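Listo gripper comparison: where we've got to by the end of September

Hello all, and thanks for waiting the extra fortnight for this one. I know the plan said you'd have numbers from both fingertip sets by now. You've got most of them, and I'll be straight about the gap further down.

Quick reminder of what the money is paying for. We're trying two kinds of fingertip on the same two-arm setup: the hard printed ones that came with the Sung grippers, and the foam pads on green backing plates that Ye-ji Heo put together over the summer. The jobs are all café jobs, so picking up mugs and cups, putting them on trays, taking them off again, and lifting or sliding the tray itself. Hurkevberg chose the crockery and we've stuck to it, even the mug with the awkward square-ish handle (we've all grown rather fond of it).

The foam set has now done 140 attempts and the hard set 84. With foam we're dropping far less, and the grip on anything smooth and rounded is so much calmer to watch! The hard tips still win on tray rims. Foam squashes a bit when it meets a thin raised edge, so the tray tips slightly before it lifts, and with a full cup on board you'd notice. Ye-ji wants to try a firmer foam on the bottom third of each pad and leave the rest soft, and I think she's right.
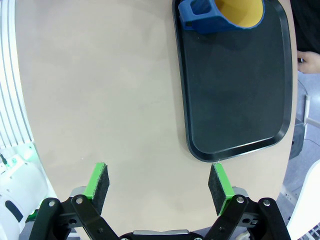
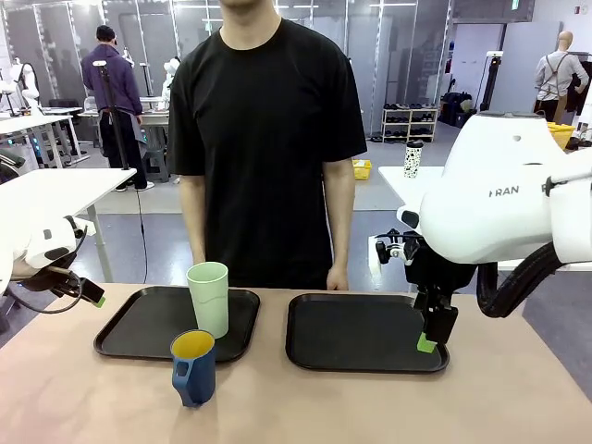 Wrist view first, then the fixed camera.

On cameras, we've gone back and forth more than I'd like. The wrist camera is lovely for the last bit of the approach, when you need to know how a handle is turned, but it loses the far side of the table as soon as the arm comes down. The fixed one keeps hold of the whole layout and gets blocked by the arms themselves. We started out hoping to drop one of them and save you some money — sorry, I can't recommend that any more. Every run I've tried on a single view has been slower, and the handle side is where it goes wrong.

The controller swap took longer than it should have. The Jernard unit arrived with older software on it than we'd been told, and the two arms wouldn't keep time with each other until we'd updated it. That cost us most of a week and is why the hard-tip count is so far behind. It's been well behaved ever since, touch wood.

Money is fine. We've spent a bit over on foam and adhesive and under on travel, and the two more or less cancel out. I'd like to move what's left of the travel line into spare backing plates, as we've cracked 3 so far and have 2 left in the drawer. Could someone let me know if that needs a form?

Next up: finish the hard-tip runs so both sets match, try Ye-ji's mixed pads, and have a proper go at two trays side by side with both arms moving at once. I'll send the run sheets separately once I've tidied up the column names.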